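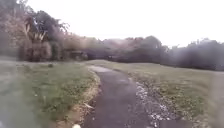
Maricruz Cuevas would keep the gravel. She has walked the path in Palterov Park for 13 years, and she told me that if the town puts a stone curb in its place, she will miss the sound of it under her shoes in the morning.

I did not expect that people have such strong feelings about the margin of a path. But when I began to ask, almost everyone who walks there had something to say. The asphalt itself is narrow and it bends softly toward the trees, and about this part there is no quarrel. The quarrel is about the sides. On one side there are loose white and gray stones, mixed with soil and a little grass. On the other side the earth is bare, and two people who want to pass each other often put a foot there.

The firm Prarnano, which has the contract for the park, proposes to make the path wider for a length of 235 meters. The work would start in May. In the plan the gravel goes away and the grass comes directly to the asphalt. A mother who pushes a double stroller told me she would sign for this today. The small stones get into her wheels, and she must stop and take them out with a key.

An older man with a brown dog was of the other opinion. He remembers when the path was only gravel, before the asphalt came, and he thinks the stones at the side are what is left of it. I could not confirm this. In the Manríquez library I found one map with the path on it, drawn as a thin line with no explanation.

I walked there myself on several mornings. I come from a flat country where the paths are straight, and I still enjoy a path that does not show me its end. The lawn on both sides is mown but it is not perfect, with weeds and yellowish places, and I like it this way.

The plan can be read at the town office until the end of the month. Comments must be given in writing, on one page.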